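April 2024
By Geert Verhoeven

I got Fenus the week I quit leaving the house. My sister's idea — she drove him down from Tamdale in a laundry hamper, a gray mutt with one good ear, and left before I could argue. He was seven and he snored. I hadn't slept right since January, and now I had company for it! 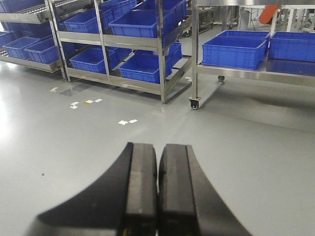
Smooth gray floor, with a glare down the left side.

The first walk was two blocks. The second was three, and I cried outside Verstraete Hardware (they were very nice about it, they gave him a biscuit). After that he pulled me in there every morning, so I had to learn how to say hello to people again.
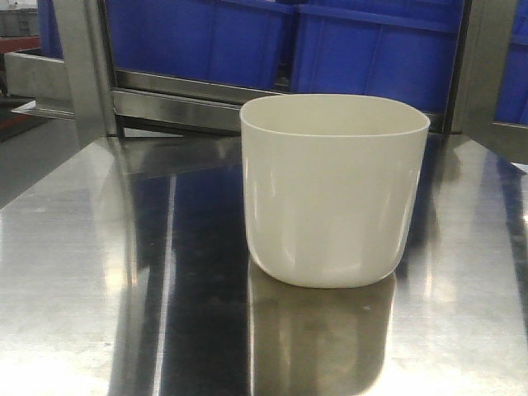
You should bring him to the ward at Grumness, Mrs. Verstraete told me one day over the register, they've got folks up there who'd talk to a dog before they'd talk to a doctor. I laughed. Then I went home and filled out the form, all the way down to his shots.

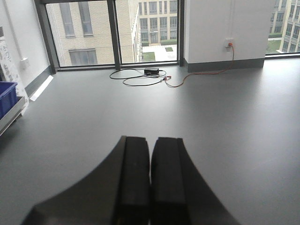 They gave him a tag, number 758, and he tried to eat it. We went up on a Saturday. A man in a green robe looked at Fenus for a long time, then moved his feet over so there was room on the rug, and Fenus lay down and started to snore.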